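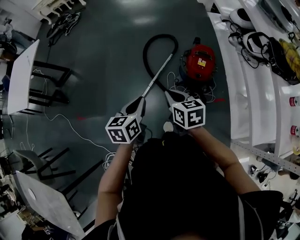
How to clean a hard floor before you put new wax on it

Many people ask me why their wax looks grey after one winter. Mostly the wax is good, but there was fine dust under it. I work with floors for 14 years now, first at Kuipers and today for myself, and I still spend more time on the cleaning than on the waxing.

What you need

A vacuum cleaner with a brush head for hard floors, two buckets, a flat mop with three clean cloths, a mild soap without oil, and a soft pencil.

Step 1. Empty the room
Take out everything which can be carried. Furniture that must stay goes to one side, and you do the room in two halves. Mark the middle with the pencil on the skirting board, not on the floor.

Step 2. Vacuum two times
Go first along the long side of the room and then across it. Do the edges last, without the head, holding the tube flat to the wall. Check the brush before you begin. A small stone in it can make a scratch of a metre before you hear it.

Step 3. Wash with little water
Put soap in the first bucket and only clean water in the second. The cloth should be damp, so wring it until it does not drip any more. Work backwards to the door. Change the cloth when it is grey on both sides. In a room like my own, which has almost 14 square metres, I use all three.

Step 4. Rinse
Do the same again with clean water only. Soap that stays behind makes the wax soft, and you will see footprints in it.

Step 5. Wait
Let the floor dry for one night with the window a little open. In September I leave the heating on low as well. Walk on it only in socks.

Step 6. Test a corner
Rub with a white cloth behind the door. If the cloth stays white, you can open the wax. If it becomes grey, please go back to step 3, also when you are tired.

For oiled floors the method is different, and I will write about them on another page.

Milan Aerts
May 7, 2018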